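Chapter 3

The Board Does Not Care: Comparing Grippers, Arms and Cameras on a Shared Task

What this chapter covers: choosing a comparison task; fixed views and wrist views; finger shape and compliance; position control against force control; keeping a record you can still read in November.

Chapters 1 and 2 dealt with arms and controllers one at a time, mostly by way of their data sheets. A data sheet is a fine document. It tells you what the arm can do on a granite slab in the manufacturer's basement, with a steel block for a payload and a technician who has done it before. What you want to know is what the arm will do in your room, holding the thing you need held, on the afternoon you need it.

So we compare. The comparison task used throughout this chapter is writing and wiping on a whiteboard, and it was picked because it is annoying. A board is large and flat, which sounds easy until you ask an arm to stay in contact with it. Push too lightly and the marker skips. Push too hard and you have mashed a felt tip, or moved the board, and a board that has moved makes every number you recorded afterward a kind of autobiography. The board is also shiny. Cameras hate shiny.

The work in this chapter was done at the Vasby teaching lab over one term. Two grippers were compared, which we call by their project names, Trilldale (stiff parallel jaws) and Cabello (compliant fingers, tapered toward the tip). Both were run on the same arm under the same controller, Witorano, and the full set came to 314 trials. The reader who wants to know which gripper won should be warned that the answer takes up most of Section 3.4 and satisfies no one.

3.1 Looking from the outside

Begin with the fixed camera. It stands off to the side, it sees the whole workspace, and it never gets bumped except when it does. Its great virtue is that its idea of where things are stays the same from one trial to the next, which lets you lay one run over another and see where they part company.

Its vice is that it records everything with equal enthusiasm. Light fixtures turn up on a glossy surface as bright streaks. Shadows turn up as large gray shapes that a careless segmentation routine will cheerfully report as ink. A thin pen stroke, meanwhile, has very few pixels to its name. Before you tune anything on the arm, run your ink detector on the view you have and find out what it thinks writing is.
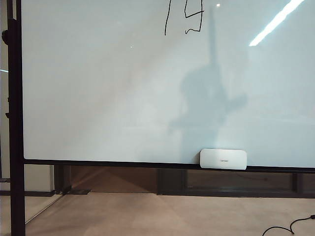 Should the exposure be set by hand for a task like this?
Set it by hand and leave it alone for the whole session. Automatic exposure reacts when a pale arm or a dark sleeve enters the view, and the board changes brightness with it, so a threshold that worked in the first trial fails in the fourth for reasons that have nothing to do with the gripper.

The same goes for white balance and focus. Write the settings in the log at the start. You will be certain that you'll remember them, and this certainty is worth nothing.

A related habit is the reference view: one picture of the bare surface, saved before the trials begin and again after they end. Subtract the first from the second. If the difference shows a board edge where no edge ought to be, something has shifted, and it is better to learn this on the day. We lost 105 trials to a shifted mount before adopting the habit -- a third of the term's work, more or less, gone to one loose knob.

The reference view also shows you which bright spots belong to the room. A reflection that stays put can be masked out. One that comes and goes with the arm can't, and has to be dealt with by moving a light, turning the board a few degrees, or picking a different camera position and starting over.
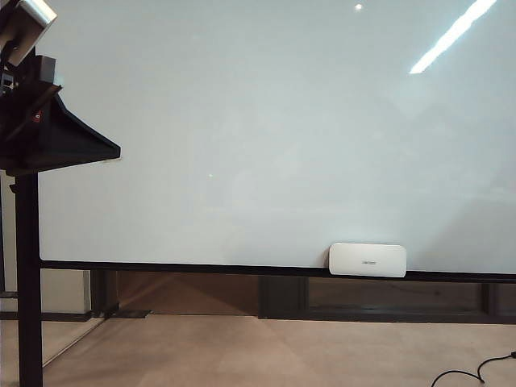
One early reader of this chapter, Witorano-list regular "flatfield", objected at this point that masking is a cheat: if the reflections bother the camera in the lab they will bother it on the job, and a comparison that hides them flatters every system equally and tells you nothing about any of them. The objection is a good one. Our answer is that it depends on what is being compared. If the cameras are on trial, leave the glare in and let them suffer. If the grippers are on trial, take it out, or you will spend your term measuring the ceiling.

3.2 Looking from the wrist

The wrist camera has the opposite temperament. It goes where the gripper goes, so it gets close to the work, and it pays for this by having no fixed opinion about anything. The board tilts. Its edges swing across the view. Anything near the lens goes soft, and anything at all goes soft if the wrist is moving fast enough.

It also sees the fingers, or at least part of them. New users regard this as a defect and try to crop it out. Leave it in. A fingertip in view is a free ruler: its position relative to the camera is known, so when it drifts in the picture you know the mount has slipped or the finger has bent. With Trilldale, a drifting fingertip meant a loose screw. With Cabello it usually meant the finger was doing its job, and sorting one cause from the other took longer than we had set aside.

Finger shape matters here too. A broad finger hides the contact point at exactly the moment you want to see it. A tapered one hides less but gives you less surface to grip with, and a round marker barrel will roll in it at the first excuse. Padding helps the grip and changes the fingertip's outline, so recalibrate after adding any.
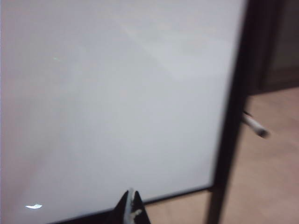

How fast can the wrist move before its pictures stop being useful?
Slower than you would like, and the limit depends mainly on exposure time and distance to the surface. With the exposure held at 2000 microseconds we could read board edges during a normal approach, but we paused the arm before asking the camera for anything finer.

3.3 Before you start the exercises

You will need one arm, two grippers that fit it, a fixed camera, a wrist camera, and a whiteboard that you are allowed to ruin. Buy more markers than seems reasonable. Label each one and note which trials it was used in; a marker that is nearly dry will make a good controller look hesitant, and there is no plot that will show you why.

Run each gripper under position control first. It will go badly. Position control believes the board is where you said it was, and the board has its own view of the matter. Record the failures in full, with both cameras, before switching to force control, since the exercises ask you to work out from the recordings alone which failures came from the fingers and which from the controller.

Alternate the grippers in short blocks. Running all of one and then all of the other is quicker, and it means that anything that changed over lunch will be credited to whichever gripper you happened to mount in the afternoon. Changing tools that often is tedious. Section 3.4 assumes you did it anyway.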